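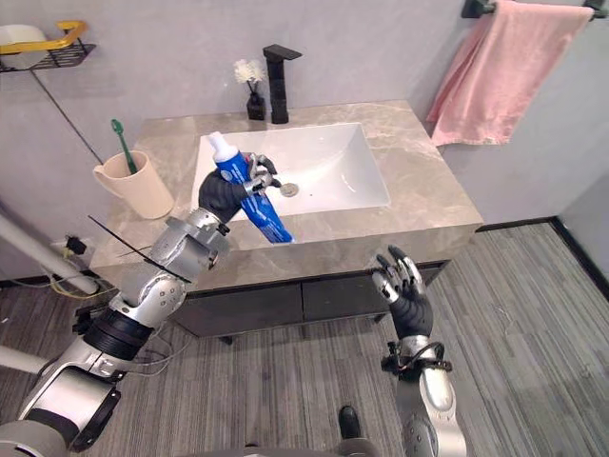 Is the hot water late at every tap in the building, or only at the end of the line? Please answer this before you order any parts. From the ticket I understand only that one vanity has a problem, and one vanity can have many reasons.

**Re: first question**

Thank you for the quick answer. It is a fair question and I should have written it in the ticket. The hot water is late in the bathrooms on the far side of Grernilon, and the worst place is the last bathroom on the loop. At the near side, close to the boiler room, it comes almost immediately. The water does get properly hot in the end, at every tap. The complaint is only the waiting.

I measured at the last bathroom with a kitchen timer and a thermometer with a probe. With the lever fully to hot and fully open, it took 4 minutes until the water was too hot to hold a hand in. Before the fall we had never measured it, so I have no old number to compare with. But people who use this bathroom each morning did not complain in the spring, and now they complain.

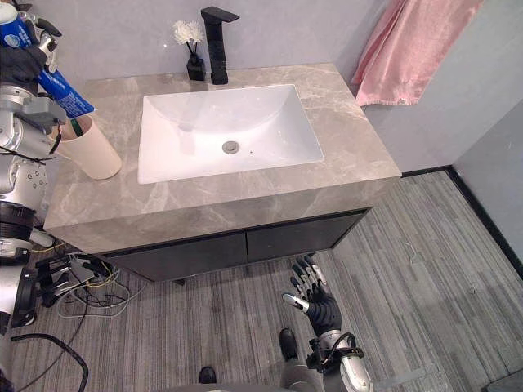 **Assigned to: Building Services, Water and Heating – Bornden site**

| Field | Entry |
|---|---|
| Status | Solved, kept open for observation |
| Opened | Nov 12, 2020 |
| Building | Grernilon, ground floor, far side |
| Subject | Long wait for hot water at end of recirculation loop |
| Pump | Brandes circulation pump, fixed speed |
| Controller | Stavum wall timer with temperature input |
| Priority | Normal |

### Background

For readers who do not know the building: the hot water tank stands in the boiler room on the near side. From there one insulated pipe goes along the corridor ceiling and supplies the bathrooms one after another. A thinner pipe brings the water back from the far end to the tank. The pump sits on this return pipe, just before the tank. When the pump runs, the water in the corridor pipe is always moving and so it stays hot. When the pump does not run, the pipe cools down, and the first person at the far end must empty it through the tap.

The pump should not run at night. The Stavum controller switches it on in the early morning and off in the late evening. In the daytime it also looks at a sensor on the return pipe, and it stops the pump when the return is warm enough.

### What I checked first

I began with the easy things at the tap, although I did not expect much from them.

- The shutoff valves under the sink are fully open, both of them. I closed and opened each one once so that they do not get stuck.
- The aerator had a little sand in it. I rinsed it and put it back. The flow became slightly better. The waiting time did not change in a way that I could measure.
- The flexible hoses have no kink.
- I compared hot and cold flow by filling the same bucket. The two were equal, so I do not believe there is a blockage on the hot side.

After this I put a hand on the return pipe in the boiler room. It was cool. This was in the middle of the morning, when the pump should have run for several hours already. I strapped the probe to the pipe, under a piece of foam, and let it sit for the time of a coffee. It showed almost 28 °C. The boiler room itself is a warm room, so I think the pipe had only the temperature of the air around it.

So the water was not coming back. Either the pump did not run, or it ran and did not move anything.

### The controller

The display of the Stavum controller showed the pump symbol, and I was at first satisfied with this. It was my mistake to stop reading there. In the manual one finds that the symbol appears when the *schedule* asks for the pump. It does not mean that the output is on. For the output there is a small green light on the lower edge of the housing, and it was dark.

I went through the menu and wrote down everything before I changed something:

1. The clock was one hour wrong. Clearly it had not been changed when summer time ended.
2. The schedule itself was correct.
3. The setting "stop when return is warm" was active, which is how we want it.
4. The sensor reading on the display was much higher than my own probe, and it did not move at all while I watched it.

Point 4 was the interesting one. A sensor that always reports a warm pipe will tell the controller that there is no work to do. The pump then stays off for the whole day, and all the other parts can be perfectly healthy.

I corrected the clock. I followed the sensor cable with a flashlight and found that the sensor was not on the return pipe. It was tied on the supply pipe, on the hot side, directly above the tank. The two pipes run next to each other there, and in gray insulation they look the same. I suppose that it was placed back on the wrong pipe when the insulation was renewed, but I have no record of who did this or when, so please take it only as a guess.

I moved the sensor to the return pipe, with paste and a new metal strap, and closed the insulation over it. After a short time the green light came on and the pump started. It could be heard.

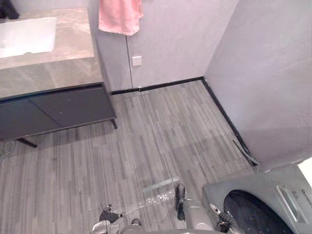

Moving the sensor should have been enough, Brandes replied by telephone, but if the return pipe stays cool while the pump hums, then look at the check valve and listen for air before you suspect the motor. The pump is small and it does not push air very well. They also asked which way the arrow on the housing points, and asked me to go and look at it instead of answering from memory.

### Second visit

The arrow points to the tank. This is correct.

The pump was humming, and still the return pipe became warm only for the first bit of its length after the far end. In the boiler room it was lukewarm at best. At the last bathroom the waiting time was better, but not good. I did not want to close the ticket with "better."

I did the following, in this order:

1. Switched the controller to manual, pump on.
2. Closed the isolating valve after the pump and opened the drain cock before it, with a hose into the floor drain.
3. Let the mains pressure push water backward through the return line until the hose did not spit any more. There was a lot of air. It came out in bursts, and between the bursts the water was brown for a moment and then clear.
4. Closed the drain cock, opened the isolating valve again slowly.
5. Took the check valve apart. The small disc inside had a crust on one side and moved only with force. I left it in vinegar during lunch, brushed it, and put it back with a new gasket.

> **Careful:** the drain cock in this place opens to the hot side when the wrong isolating valve is closed. Wear gloves and read the tags. If a tag is missing, do not guess. Follow the pipe by hand up to the tank.

After this the sound of the pump changed. It was more quiet and more even. I went to the far bathroom and back to the boiler room several times, and on the last walk the return pipe was too warm to keep a hand on comfortably.

### Balancing

There is one more thing that I noticed and that belongs here. The loop serves 8 bathrooms, and near the middle it divides in 2 branches. Each branch has a balancing valve above the corridor ceiling. The one for the near branch was fully open and the one for the far branch was nearly closed. In such a condition most of the water takes the short way home, and the far branch receives what is left.

I do not have the original settings. The drawing in the binder shows the valves, but the column for the number of turns is empty. I therefore opened the far one completely and closed the near one in small steps, waiting between the steps until both branch pipes felt the same. With paint marker I put a line across each handle and body, so that anybody can see if it was moved.

If Stavum or Brandes have a recommended value for such a small loop, I would be glad to replace my method with a real one.

### Measurements after the work

| Place | Before | After |
|---|---|---|
| Last bathroom, wait for hot water | 4 minutes | a few seconds |
| Return pipe in boiler room | cool to the hand | hot to the hand |
| Green light on controller, mid-morning | off | on |
| Sensor reading against own probe | large difference | same, within what I can read |

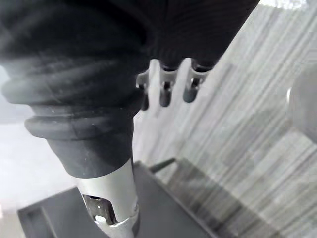
Would it not be simpler to let the pump run day and night and forget the controller? We did so in another building for years, and there was never any complaint about cold water in the morning.

**Re: running without the controller**

It would be simpler, yes, and for a few nights it does no harm. I would still prefer not to do it here. The corridor pipe loses heat all the time while it is kept hot, and in this building the insulation has open places at nearly each hanger. We would heat the ceiling at night for people who are not there. Also the pump becomes older faster, and the tank mixes more, so the first shower of the day may be less hot than now.

What I can offer is to start the schedule a little earlier. If the first users arrive before the loop is hot, please write the time here in the ticket and I will move the start.

### Still open

- Insulation at the hangers on the far branch. I have asked for material at the Bornden store, no answer yet.
- The controller does not change to summer time by itself. I put a note inside the cover of the housing, and an entry in our maintenance list for spring and fall.
- Label "RETURN" and "SUPPLY" on both pipes above the tank. The labels are ordered. Until they arrive there is masking tape with handwriting – it is ugly but readable.
- The check valve is cleaned but it is old. A new one should be kept on the shelf. Part number is on the purchase request.
- The old sensor strap was plastic and had become brittle. On the next round, please look at the straps in the other boiler rooms too.

The ticket stays open for 28 days from the last visit. Please add any new complaint about the far bathrooms here and do not open a second ticket, even if it seems to be a different problem.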